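Trokura Lab Robotics Club: Your Questions Answered

Welcome! We're the student club that teaches a robot arm to do lab work, and we get asked the same things every time we run a stall, so we've put the lot on one page.
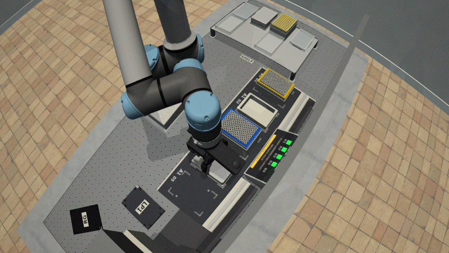

Do I need to know how to code?
No. Plenty of our members had never written a line before they joined. You'll start by changing numbers in a script that already works, and by your third session you'll probably be writing your own moves (and breaking them, which is half the fun).

What do you do in a session?
We pick a job that a lab technician might do by hand, such as moving a well plate from the deck to the shelf, and work out how to get the arm to do it. Everything is tried in simulation first. You can crash into the deck as often as you like in there and all it costs you is a reset!

What's this year's project?
It's called Droleck. The aim is a full plate-sorting run: collect each plate from its deck position, put it in the right place and come back for the next one. Grip height is the tricky bit at the moment. A few millimetres too high and the plate slips, too low and you nudge it off its marks.

Who can join?
Anyone aged 15 or over who is studying at the college. We have 22 members, from biology, computing, art and all over, and we'd love a few more biologists because they keep spotting things the rest of us miss.

Do you enter competitions?
Yes, the Szénási Cup every February. Each team gets a written task on the morning and has until 4 pm to hand in a working run. Last time our team came fourth and we were over the moon. The top prize is 500 pounds towards kit, and we want it.

Is there any homework?
None that we set. People do tend to carry on at home though, as the simulator runs on most ordinary laptops. Ask for the setup notes and we'll send you a copy.

Who runs it?
Rosine Chevalier looks after the teaching side and Juraj Bartoš keeps the simulator going. Both are happy to answer daft questions, and have had a lot of practice with ours.

How do I sign up?
Come to Room Pelon at lunchtime in term and put your name on the list by the door. You can try two sessions before you decide.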